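Urnano Parts Tray, Blue

I started selling these because I got tired of losing screws. I fix old radios and lamps at my kitchen table, and for years I kept small parts in jar lids and saucers (my poor saucers!). The Urnano is the tray I bought for myself in August, then bought again, and now I have 200 of them in my garage – so please take a few.

It's plastic, with raised rims, so the little stuff stays put when you bump the table. Each one weighs 108 grams and they stack up nicely in a drawer.
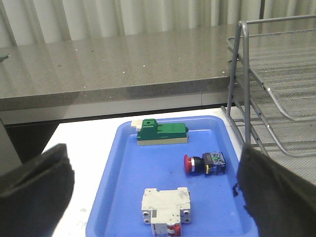 Cleaning is easy. Warm water and dish soap, that's all I ever use. Skip the scrub pads though, I dulled one of mine that way. I tried the Oltix tray before this one and liked it fine, but the rim was so low that my washers kept sliding right over it.

Item no. 317
Color: blue
Sold singly or in packs of 21

Orders go out on weekdays. If you want a full pack, write to me first and I'll see what the shipping comes to – it's often cheaper than the cart says. Gray ones from Cladov are coming too, I just don't have a price yet.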